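Cleaning Products and Cleaning Claims: Frequently Asked Questions

Last updated Sunday, March 24, 2019

These are the questions that come in most often through the contact form. The answers are one household's opinion, backed by a lot of scrubbing and a low tolerance for packaging that makes promises. If you sell any of the stuff below, you will probably disagree.

Do I need a different cleaner for every room?

No. Walk down the cleaning aisle at the big Sturberg store and you'd think a bathroom sink and a kitchen sink were made on different planets. Dish soap and warm water will handle most of what a normal house throws at you. Add white vinegar for hard water marks, baking soda for stuck-on food, and a proper disinfectant for the few spots that need one. The rest is mostly perfume and label art.

Never use vinegar on marble or other natural stone, and never mix it with bleach. That one isn't opinion. The fumes can put you in the hospital.

What does "kills 99.9% of germs" mean?

Less than you'd hope. It usually means the product did that in a lab, on a hard surface, against certain listed germs, after sitting wet for a set time. Read the back of the bottle. Many of them want the surface to stay wet for several minutes, and almost everyone sprays and wipes in five seconds. If you're going to do that, use soap and save the money.

Is "natural" safer?

The word tells you next to nothing. Plenty of natural things will give you a rash, and some essential oils are bad news for cats. Look at the ingredients and the warnings. If a bottle with a leaf on the front won't tell you what's in it, put it back.

Are microfiber cloths worth it?

Yes, grudgingly. I resisted these for years on the grounds that anything sold that hard must be junk. They pick up dust better than old T-shirts and they last if you wash them properly. Skip the fabric softener, which coats the fibers and leaves you with a cloth that pushes dirt around. You don't need the color-coded set with the wall rack.

How often should I clean behind the fridge?

The magazines say one thing, and I suspect the people who write them don't do it. I pull mine out when something rolls under there or when it starts to sound tired. Dusty coils do make the motor work harder, so twice a year is reasonable, more if you have a dog that sheds. Check your manual first — some newer models have the coils tucked away where you can't reach them anyway.

Should I buy an expensive vacuum?

Maybe, if you have a lot of carpet. For bare floors, a broom, a dustpan and a damp mop will get you most of the way. I have used the Stetsiuk upright, which had strong suction and a cord that was never long enough. I have also used the Navberg cordless, which was lovely until the battery got old, and then it gave up halfway down the hall. If you go cordless, find out what a new battery costs before you buy.

As for attachments, I own a bag of them. I use the crevice tool.

How do I get rid of that line of dust the dustpan leaves?

You mostly don't, whatever the "zero gap" sticker says. Pull the pan back a little, sweep again, and repeat until the line is thin enough to ignore. A damp paper towel gets the last of it. A pan with a soft rubber lip does better than a hard plastic one, at least until the lip curls. Store it hanging up and it will stay flat longer.

Is it worth paying for a cleaning service?

That depends on what your Saturday is worth to you. I tried Clulunlow Home Care for a while at $90 a visit. They did a good job on the bathrooms and a poor one on anything above eye level. When I asked about baseboards I was told those came under the deep clean, which was $200. Get the list of what's included in writing before the first visit. "Whole house" can be a very flexible phrase.

Do subscription cleaning tablets save money?

I did the math on one starter kit. It cost $19 for the bottles and the first few tablets, and the refills came faster than I could use them. By August I had a drawer full. The idea is fine, and shipping less water around makes sense, but buy refills when you run out and turn off the auto-ship.

What about all those cleaning hack videos?

Be careful. A lot of them are filmed for the fizz. Baking soda and vinegar together make a nice show and then cancel each other out, leaving you with slightly salty water. Filling a toilet with six products at once is wasteful at best and dangerous at worst. One video I was sent had 3,000 comments praising a stain remover that, as far as I could tell, was dish soap in a prettier jar.

Can I clean my oven without the harsh spray?

Yes, but it takes patience. Spread a paste of baking soda and water on the greasy parts, keep it off the heating elements, leave it overnight and wipe it out the next day. You'll still have to scrub. Anyone who says otherwise has a cleaner oven than mine to start with. The self-clean setting works too, though it heats up the kitchen and smells awful, so open the windows.

Do you get paid to recommend products?

No, and as you may have noticed, I don't recommend many. Everything mentioned on this page was bought at full price, including the things I regret. Free samples get sent back.

My question isn't on the list. What now?

Use the contact form. Tell me what the surface is made of, what got on it and what you have already tried — that last part matters most. Replies are slow in the spring.

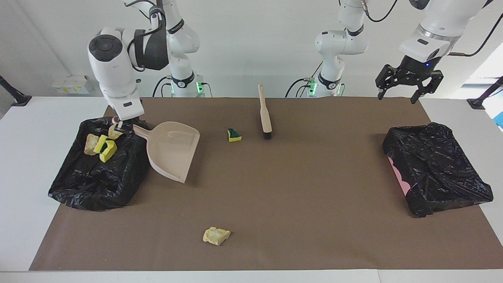

Beige dustpan over brown paper on a white table.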